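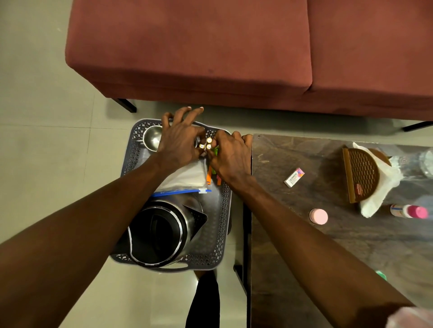
*Three small batteries, held over a gray plastic basket.*

**Fikent opens its unsolved mysteries archive, with doubts attached**

29th September – Fikent, the website of lists and oddities, today puts all 173 of its unsolved mystery entries in one archive. Readers may find fewer mysteries than they hoped. Our editors rechecked the Mirkis lights and the Fedoruk letters, and 8 entries now carry a "probably solved" label. The Imari shipwreck keeps its place, though we suspect bad record keeping more than a curse.

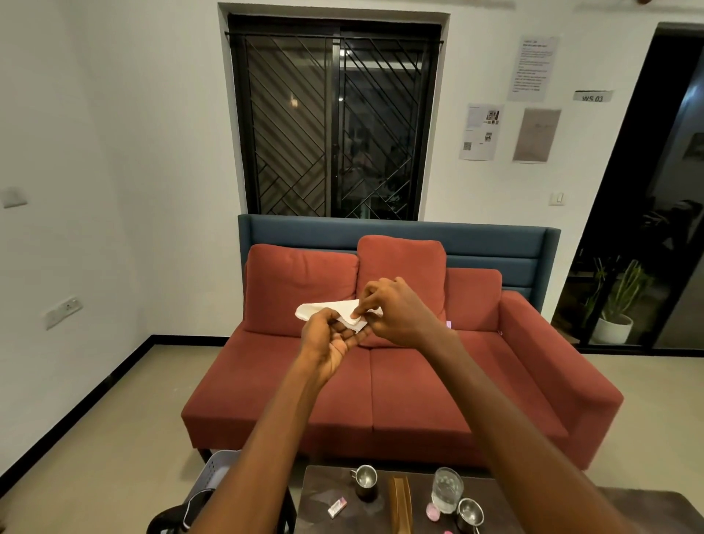 **Will the doubtful entries be deleted?**

They will stay online with their old comments, and each label will link to the sources we used.

Four new lists follow in December – none of them, so far, with a ghost we believe in.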